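Table knife serrations: worth resharpening or leave alone?

Forum: Kitchen > Flatware and Cutlery

karakaya_bench wrote:
I have a set of table knives, solid stainless, serrated near the tip. Set is 16 place settings, bought used in October. They tear chicken instead of cutting it. Is there a method for touching up teeth this small, or is replacement the only option?

N. Quinlan wrote:
Need more information. Are the teeth ground from one side or both? Run a fingernail across each face. If one face is flat, that is the side you deburr on. Do not touch the scalloped side with a flat stone.

soltau16 wrote:
I would leave them alone. Table knife steel is usually soft compared to a chef's knife. You will spend an evening on it and be back where you started in a month.

N. Quinlan wrote:
Disagree. Soft steel takes a burr quickly and loses it quickly, but the scallops keep working after the points round over. Five light passes on the flat face with a fine ceramic rod is enough. I did mine that way and they have held up under daily use.

soltau16 wrote:
Held up by what measure? A rod on the flat face also takes the polish off. On a mirror finish that shows from across the table.

Piyumi C. wrote:
It depends on how far the teeth run. On some patterns they cover the whole edge, on others they stop partway and the rest is plain. If yours stop partway, keep the rod off the plain section. It has no edge to restore.

karakaya_bench wrote:
Partway. Close view of one blade, Saturday, May 1, 2021: 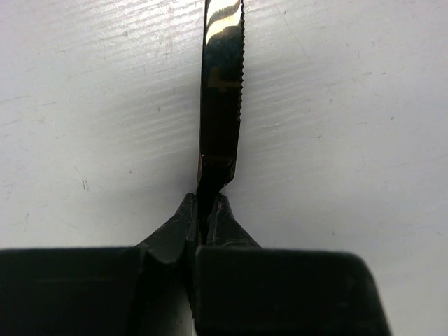
Serrated section ends, smooth edge continues down to the heel.

Piyumi C. wrote:
Small, even scallops, and the opposite edge is straight and smooth. Glossy blade, so soltau16 has a point about the polish. Tape the face up to the teeth before you start.

N. Quinlan wrote:
Agreed on the tape. Still need the answer to the fingernail test. I can't tell the grind from that angle.

soltau16 wrote:
Try one knife and compare it on the same piece of chicken before doing the other 15. My vote is still a separate set of steak knives.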